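9/25/24

Rain all day in Skendcombe, so I stayed at the desk and went back to the jaw width problem. I had promised myself to leave it alone until the new reader was finished, but I woke up thinking of it and there was no use pretending.

The trouble is this. Our tool, Sivano, takes the recordings from the hand-held grippers and writes, for every frame, how far the two pads are from each other. The planner later uses this number to decide when a grasp begins and when it ends. For big, simple things the number is good. For small dark things it jumps. Yesterday's run gave 2,357 grasp events from the Jedurness recordings, and I went through the list until my eyes hurt. In 461 of them the width drops to zero for a frame or two and then comes back, as if the fingers had closed through the object. Of course they had not.

I first blamed the filter. I made the window longer, and the jumps became smaller but also the real closings became late, so I put it back as it was. Then I blamed the clock. In May we had a fault of this kind, when the two hands were written with different start times, and I spent half of the morning checking the offsets again. They are fine. I should have looked at the pictures before all this, and I am a little ashamed that I always look at the numbers first. 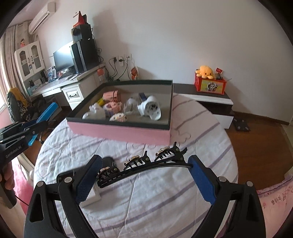
A hair band with clips on it, black and glossy, between black arms. The edge finder looks for the inner border of each blue pad, and when something dark and shiny covers a part of the pad it takes the wrong border and holds it. The colour mask also has one fixed threshold for blue, which I wrote myself in a hurry and never came back to.

After lunch I changed two things. The mask now takes its threshold from the pad colour in the first seconds of each recording. And if less than half of a pad is found, the tool does not guess any more: it keeps the last good width and marks the frame as uncertain. I ran the whole set again while I cooked. The list of bad events went down to 118. I opened a few of them and they seem to be another matter, mostly the second hand coming across the view of the first.

I wrote this to Gebru's issue page, because their planner reads our files and the uncertain mark is a new column. I hope it does not break their loader. I must also write a test for it, which I did not do today.

Tea, then bed. Tomorrow the second hand.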